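Part 4: Setting up your Neltavari label printer for the first time

Okay, so you've got the printer out of the box and you've found the power brick (it hides under the cardboard flap, I missed it too). I've set up three of these now, one at home and two at the shop, and the steps in the little folded sheet are in a funny order. Do it my way and you'll be printing before your coffee gets cold!

What you need before you start:
The printer, power brick and USB cable
One roll of labels, the plain white kind, 200 to a roll
The Wito app on your computer (get the desktop one, the phone one can't do the calibration)
A table that doesn't wobble

Loading the roll

1. Leave the power off. Push both side tabs in and lift the lid until it clicks. If it doesn't click it will drop on your knuckles, ask me how I know.

2. Slide the two roll holders apart and set the roll between them with the labels coming off the top, printable side up. I load mine upside down about every third time.

3. Pull the first label out past the tear bar, then snug the green guides up against the paper. Snug, so the paper still slides when you tug it.

4. Close the lid with both hands, one on each corner. You want two clicks.

CAUTION: Don't touch the dark strip under the lid. That's the print head, and finger grease leaves a white line through everything you print. If you did touch it, wipe it with a bit of rubbing alcohol on a cotton swab and let it dry with the lid open.

Calibrating

5. Plug in the power brick first and the USB cable second. On both shop printers, doing it the other way round gave me a computer that swore there was no printer.

6. Turn it on and wait for the light to go steady blue. Mine takes 30 seconds, which feels like forever.

7. Hold the feed button down until you hear one beep, then let go. It'll spit out a few blank labels while it finds the gaps. Let it finish — if you pull on the paper now you'll have to start over.

8. Open Wito, go to Devices, and pick Neltavari from the list. Under paper size choose Doherty Standard, even if your labels came from somebody else. It's the closest match and you can nudge it later.

NOTE: If you see error 812, the lid isn't fully shut. It says "media fault" on the screen and sends you off looking at the paper, but every time I've had it, it was the lid.

Your first test label

9. Type something short, your own name is fine, and set the darkness to 8. Higher looks bolder, but the small letters fill in and your e's turn into blobs.

10. Print one. Check that the text sits in the middle and that the label tears cleanly. If it's drifting to the left, go to Offset in Wito and move it one step at a time. 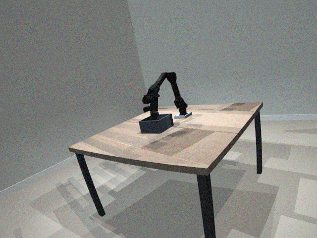
Huguette Vidal wrote in to say that on her machine the offset kept going back to zero every morning, until she hit Save to Printer as well as the regular Save. She's right, there are two save buttons and the one you want is tucked under the Advanced tab. Thank you Huguette, I've added it as its own step.

11. Go to Advanced and click Save to Printer. Turn the printer off and on again and print one more label to make sure the setting stuck.

If you also sell through Flirketti, don't connect your store yet. Their labels are a longer size and you'll need to calibrate again with that roll in, so go on to Part 5 and have the long roll handy.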